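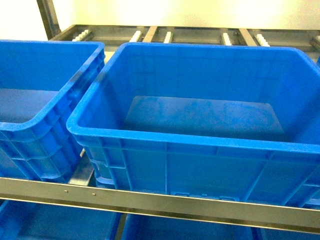
Chiriac reckons crates on open racking need labels on the shelf, not the crate. Is that right? Mine are all the same blue and get swapped round constanty.

Trays too, small ones for push buttons, red and green

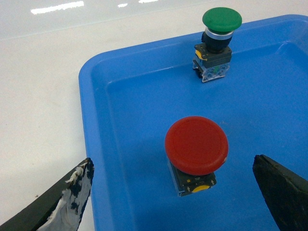 so do I split by colour or keep a pair per tray? Wulurgate shed, if it matters.

Ritine
Pair per tray. Stand them upright, caps up.
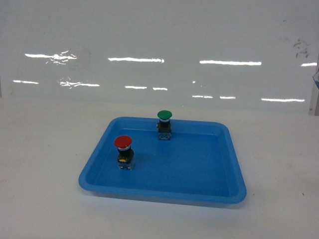 Then tray number on a tag, matching the shelf. Done ours in December, no dramas.

Eltden
Label both. Paint pen on the rim

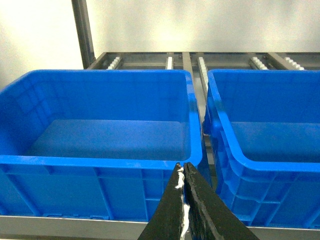
and wipe it with metho first or teh ink rubs off.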